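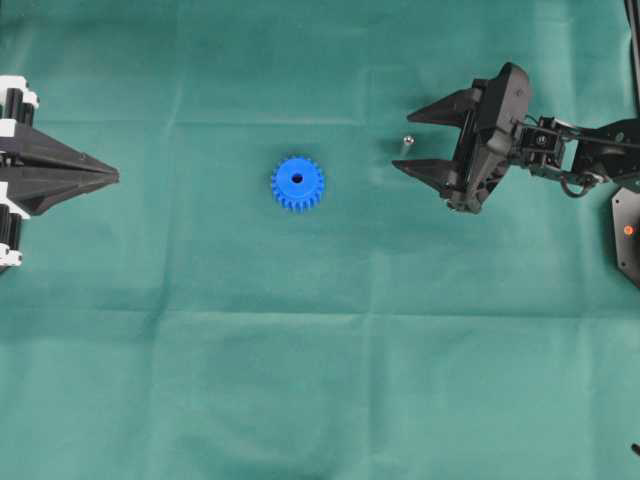
プラスチック歯車の部品仕分けと作業面の検討
機械工作実習 グループ課題報告書
執筆担当:Dennis Tanui

1. はじめに

本報告書は、教材用の歯車箱キットを分解し、部品を仕分けして再び組み立てられる状態に戻すまでの作業をまとめたものである。対象としたキットは学科の実習室で長く使われてきたもので、班の中では箱に書かれた名前のままGranströmと呼んでいる。前の学年から引き継いだ時点で、歯車、軸、止めねじ、座金、小径の鋼球が一つの袋にまとめて入っており、部品表と中身が合っているかどうかも分からなかった。

課題として与えられたのは、部品をすべて確認して一覧を作ること、仕分けに適した作業面を選ぶこと、次に使う班がそのまま組み立てに入れるように収納を決めることである。組み立てた歯車箱の効率測定は別の班の担当であり、本報告では扱わない。

2. 対象部品

袋から出した部品は全部で218個であった。部品表には歯車、軸、軸受用の鋼球、ねじ類、座金、スペーサーの項目があり、この順に確認した。

歯車はすべて樹脂製の平歯車で、歯数の違いによって色分けされている。青は減速段の中間に入るもので、中央に丸い軸穴があり、軸に圧入して使う。キー溝はない。色だけを頼りに分けると、補修用に後から足された歯車が混ざるおそれがあるため、歯数を数えて確認することにした。補修用の歯車はZalltonの袋に入っていたが、袋の口が開いており、どれがもとからの部品でどれが補修品かは見た目では判断できなかった。歯数と軸穴の径が合っていれば区別せず同じものとして扱った。

鋼球は最も扱いにくい部品である。軽く触れただけで動き、机の端から落ちると見つけるのに時間がかかる。止めねじも小さいが、転がり方が鋼球より遅く、六角穴のある端面で見分けがつく。

3. 作業面の選定

3.1 候補

作業面として、実習机の天板をそのまま使う場合、白い画用紙を敷く場合、金属製のトレーを使う場合、緑の布を敷く場合の4通りを試した。布は実習室の棚にたたんで置かれていたもので、青みのある緑色をしている。

3.2 試し方

各作業面に同じ組み合わせの部品を置き、班員が交代で指定された部品を取り上げた。1回の作業では40個の部品を使い、歯車、軸、ねじ、座金、鋼球のすべてが含まれるようにした。記録したのは、部品が作業面の外に出た回数、取り上げる部品を間違えた回数、および作業した者の感想である。時間も計ったが、慣れの影響が大きく、最初に試した天板だけが極端に遅くなったため、比較には使わないことにした。

3.3 結果

天板では鋼球が何度も転がった。机がわずかに傾いており、手前側に集まる傾向があった。天板の色が濃い灰色のため、黒い軸のスペーサーを見落とすこともあった。

画用紙は部品の色がはっきり見える点がよかった。歯車の色を確認するには最も適している。一方で、白い座金と樹脂スペーサーは紙の色に紛れ、紙の端がめくれると部品ごと動いてしまう。四隅をテープで留めれば改善するが、毎回貼り直すのは手間である。

金属トレーは縁があるため、部品が外に出ることはなかった。ただし中で転がるので、並べた順番が保てない。歯車を置くたびに音がするという意見もあった。銀色の部品は底面の反射と重なって見つけにくく、取り違えはトレーで最も多かった。

緑の布では、鋼球を静かに置けばその場にとどまった。布の目が抵抗になるためと考えられる。青い歯車は緑と色味が近いので見づらいのではないかと予想していたが、濃い青であるため輪郭は十分に分かり、歯の一枚一枚も数えられた。銀色の小さな部品は、光を受けて明るく見えるところと布に落ちる短い影の両方が手がかりになり、見つけやすかった。

布の欠点は折り目である。たたんで保管されていたため、横方向と縦方向に筋が残っている。筋の上に鋼球を置くと、少し動いてから止まることがあった。また、細い軸を折り目に沿って置くと見落としやすい。班の中ではアイロンをかける案も出たが、実習室に設備がなく、今回は手で伸ばしてから使った。完全には平らにならない。

以上から、仕分け作業には布を採用した。色の最終確認だけは画用紙の上で行うことにした。

4. 仕分けの手順

手順は途中で二度変更した。最初は袋の中身をすべて布の上に広げ、種類ごとに山を作る方法をとった。この方法は部品同士が重なり、歯車の下に座金が隠れるなどの問題があった。

次に、種類ごとに区画を決めて布の上に並べていく方法に変えた。区画は布の折り目を境界の目安にした。折り目が格子に近い形になっており、線を引かなくても位置を伝えやすかった。ただし、区画が埋まってくると隣にはみ出す。

最終的に採用した手順は次のとおりである。

(1)布を伸ばし、袋から一握り分だけ部品を出す。
(2)鋼球を先に拾い、ふた付きの小さな容器に移す。
(3)歯車を一つずつ離して置き、歯数を数える。
(4)歯数を用紙に記入し、同じ歯数のものを同じ箱に入れる。
(5)軸は長さの順に並べ、ノギスで測ってから箱に入れる。
(6)残ったねじと座金を呼び径ごとに分ける。
(7)布の上に何も残っていないことを確かめ、次の一握りに移る。

歯数を数えるときは、基準にする歯に鉛筆で小さく印をつけた。印なしで数えた場合、同じ歯車でも数える人によって一つずれることがあった。歯が細かく等間隔に並んでいるため、どこから数え始めたかを途中で見失うのが原因である。印をつけた後は、二人で別々に数えた結果が一致するようになった。樹脂の表面についた鉛筆の印は、乾いた布で拭けば落ちる。

軸穴の確認にはピンゲージを使う予定だったが、必要な径のものが貸し出し中であったため、キットの軸を実際に差し込んで確かめた。正確な測定ではないが、圧入がきついものと緩いものを分けることはできた。緩いものは箱の中で別の小袋に入れ、印をつけてある。

5. 収納

収納にはBovtonの仕切り箱を使った。もともと仕切りの位置が変えられる箱で、歯車用に広い区画を、ねじ用に狭い区画を設けた。鋼球は仕切り箱に直接入れず、容器のまま収めている。箱を傾けたときに、仕切りの下のすき間を通って隣の区画に移ってしまうためである。

ふたの裏には区画の配置図を貼った。配置図には部品の名前、歯数または寸法、入っているべき数を記入する欄がある。前の学年の部品表は部品番号だけで書かれており、番号の刻印がない歯車には使えなかった。そこで今回は番号を補助的な欄に移し、歯数と色を先に書く形にした。

箱は棚の下段に置く。上段から取り出すときに落とした経験のある班員がおり、下段がよいという意見で一致した。布は折らずに巻いて、箱の隣に立てておくことにした。折り目がこれ以上増えるのを避けるためである。

6. 考察

作業面の比較では、縁のあるトレーが最も有利だと予想していた。実際には、外に出ないことよりも置いた場所に残ることのほうが作業に影響した。仕分けの途中では、一度見た部品とまだ見ていない部品を場所で区別しているため、部品が動くと確認をやり直すことになる。布は縁がないが、動きにくさの点で勝っていた。布の周囲に低い縁をつければ、両方の利点を得られる可能性がある。今回は材料がなく、試していない。

部品を離して置くことの効果も大きかった。歯車が一つだけ置かれていれば、歯の欠けや軸穴の変形を確認しやすい。複数が接していると、隣の歯と重なって欠けを見落とすことがある。作業の後半では、歯車同士の間を指二本分あけるという決まりを設けた。場所を取るので一度に広げられる数は減るが、やり直しがなくなった分、全体の作業は進めやすくなった。

照明については十分に検討できなかった。斜めから光が当たると部品の影が布に出て、小さい部品が見つけやすい。反対に、歯車の軸穴は内側が暗くなり、穴の中の汚れや傷が見えにくい。軸穴を確認するときは歯車を手に取り、光に向けてのぞく必要があった。机上灯の位置を変えて比較すれば、仕分けと検査のそれぞれに向いた配置を示せたと思われる。

また、作業面ごとの試行は班員の人数が限られており、取り違えの回数の差がどこまで作業面によるものかは断定できない。布は最後に試したため、部品を覚えた状態で作業していたことも考慮しなければならない。順番を入れ替えた再試行を2月の実習で予定していたが、部屋の都合で行えなかった。

7. 残った課題

部品表との照合では、止めねじが不足していた。種類が特定できたものは、実習室の共用在庫にあるBrerberg製のねじで補った。長さがわずかに違うため、組み立て時に軸から飛び出さないか確認が必要である。

歯が一部つぶれた歯車が見つかった。使用できるかどうかは、かみ合わせて回してみなければ分からない。箱には戻さず、封筒に入れて指導教員の机に預けてある。交換の判断が出たら配置図の数も直すこと。

用途の分からない樹脂の輪が残っている。スペーサーに似ているが、どの軸にも合わない。別のキットから混ざった可能性があるので、他班の箱を開ける機会に照合する。それまでは「不明」と書いた区画に入れておく。

付記

歯数の記録用紙と配置図の控えは班の共有ファイルに綴じてある。記録用紙のうち最初の二枚は、印をつけずに数えたときのものなので、照合には使わないこと。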